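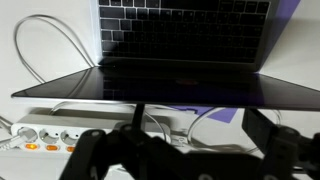 1/ Can a robot tidy a desk yet? My notes from the last day of the year

I am Edem Mahama and I repair office equipment at Korletey. All this year I have followed one small question: which chores can I give to a machine, and which ones stay with me?

2/ The laptop is the part people ask me about. Closing a lid looks like nothing. But a lid is thin, it turns on a hinge, and you must push it along a curve. If you push straight, you push the whole computer across the desk.

3/ A person feels this in the fingers and corrects without thinking. For an arm, every small correction must come from somewhere – from a sensor, or from many examples.

4/ Then the cables. White cables on a white table, crossing each other, with some purple paper under them. I would not know myself which one goes where until I pull a little. Pulling a little is a hard skill.

5/ The power strip is easier, I think. The switches have orange lights, so a camera can find them. To press one switch is a reasonable job for a machine today. To take out the correct plug, I am less sure.

6/ In June I made a test for myself at the shop, by hand, with a clock. Closing 30 laptops and putting their cables in order took me 2 hours. The lids were 8 minutes of it. All the rest was cables.

7/ So when my colleagues at Larninetti ask if they should wait for a robot before they hire for the evening shift, I say no, please hire. For wiping and carrying, maybe ask me again in 2 years.

8/ If your shop has tried an arm with soft cables, please write to me what went wrong. I read all the replies, also the long ones.

31 December 2021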